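How Does a Robot Learn to Pick Things Up?

A robot does not know how to pick up a snack. It has to learn, and one way to teach it is to show it many examples.

An example is a recording of one small job, done from start to finish. The job might be "take a packet out of the tray and put it on the table." A person does the job while holding a gripper, a tool with two fingertips that open and close. A camera on the gripper records what is in front of it. The person's own hand could do the job faster, but a robot does not have a hand like yours. It has a gripper, so the examples need to show a gripper.

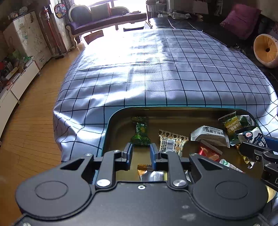 One example is not enough. If a robot saw only one green wrapper, it might learn to reach for that wrapper in that exact spot. Move the wrapper a little and the robot could miss. So the person does the job again with a different packet, then mixes up the tray and starts over. At Nullthorpe, where Mavis Brannigan teaches people to record examples, a beginner makes 5 for practice and then 50 that count. A full set for one job has 100.

Homes are good places to record. They have sunny windows, shiny wrappers and furniture in all sorts of colors. A robot that has learned only from a plain room may have trouble in a busy one.

After recording, someone checks the examples. If the camera was covered for part of the job, that recording is taken out. The rest go to a computer program called a model. The model looks for patterns that connect what the camera saw with how the gripper moved. When it gets a new picture, it uses those patterns to choose the next move.

Sometimes it chooses badly. The robot may squeeze too soon or close its fingertips on air. Then people record more examples of the part it finds hard, and the model trains again.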